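Savevholm Parents and Citizens' Association Opens Grants for Classroom Extras

March 24, 2021

The Savevholm School Parents and Citizens' Association (P&C) has opened a new round of small grants for classes and student clubs, paid for by this year's fundraising.

Grants of up to $431 each are available to any teacher, club leader or parent group at the school. Six grants will be made in this round. Money can go towards books, art supplies, sports gear, bus hire or entry fees. It can't be used for wages or for anything already covered by the school budget.

Families from Savevholm and Lomholm raised the money through the uniform swap, the Hattar Road sausage sizzle and the summer raffle. The raffle alone brought in $1000 after prizes were paid for. A further $669 came from the second-hand uniform rack, where most items sell for a few dollars.

"We had years where everything went into one big purchase, and the younger classes had to wait their turn," said P&C president Mahsa Ansari. "Smaller amounts mean more kids see something from it in the same term."

Applications are one page long. Applicants need to say what they want to buy, what it costs and which students will use it. Quotes should be attached for any single item over $100. Forms are at the front office and can be handed in there or emailed to the P&C secretary, Kourosh Bahrami. The round closes at the end of March and all applicants will hear back by email.

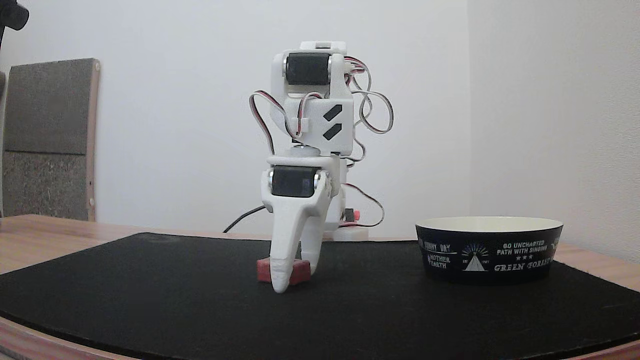 Touran Mahmoudi would like to see the grants offered every term, and says a class that misses out in March shouldn't have to wait a full year to ask again. The P&C will look at the timing of future rounds at its next general meeting.

The meeting will be held in the school library at 7 pm, following the close of applications. All parents and carers are welcome and there is no joining fee.

Media contact: Pouran Pakzad, Savevholm School P&C, via the school office.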